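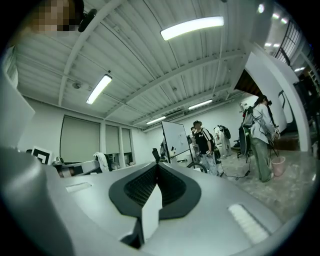
## About Jotent

Jotent is a soccer site. We cover the lower divisions, youth academies and the parts of the transfer market that get reported badly, which is most of it. We started in April four years ago as a newsletter with 41 readers, several of whom wrote in to complain about the first issue. They had a point. It was too long and it got an offside call wrong.

We don't break many stories. If you want to know which winger has been seen at which airport, there are plenty of places that will tell you, and a fair number of them will tell you twice with different airports. We would sooner be a day behind and have something worth reading.

### What we publish

Match reports go up the morning after a game. We tried doing them at the final whistle for one season and they read like it.

We also run a weekly column on refereeing, a longer piece every other Friday, and **Gimmont**, our transfer log. Gimmont started because we wanted to know how often rumors come true. Every rumor goes in with the date and the outlet that ran it, and it stays there. So far the log holds 2173 of them. The number that ended in a signed contract is 489. We leave you to decide what that says about the trade, ours included, since some of the bad ones came from us.

### What we think of the numbers

Expected goals is a useful stat. It is also used to win arguments it has no business being in. When we quote it, we say whose model it comes from, and we try not to hang a whole report on a single game's figure.

The same goes for "pressing intensity," "game control" and whatever arrives next season with a nice chart. A stat gets into our reports when someone can explain to us how it is measured. A few suppliers have stopped returning our emails over this.

Our own ratings system, **Zoubi**, is on its third version. The first two overrated goalkeepers on bad teams. The third may do so as well — we publish its misses on the same page as its hits, so you can check.

### Who pays for it

Readers, mostly. Membership covers nearly all of our running costs, and the rest comes from display ads. We don't take money from sportsbooks and we don't print odds. We have been told that this is naive. We have also read what happens to the prediction columns on sites that take the money.

Clubs sometimes offer us travel, tickets or a chat with a new signing. We accept a press seat. We pay for the train.

### Nendoton

**Nendoton** is our forum. It has 100 places at a time for people who want to talk about tactics without being shouted at, and there is a waiting list. Posts about a player's family get deleted. Posts saying that we are wrong stay up, and some of them have ended up as corrections.

### Corrections

Corrections sit at the top of the article they belong to, with the old wording left in. Changing a headline quietly at midnight is common in this business and we think it's a poor habit. If you spot a mistake, use the contact form and tell us which paragraph. "This is garbage" is hard to act on, though we do read those too.

### Writing for us

We pay on acceptance. Send a pitch of two paragraphs, and leave out the word "project" unless somebody is building something. We are short of people covering the women's second tier and have more than enough opinions about VAR.

*Page last updated Wednesday, July 15, 2026.*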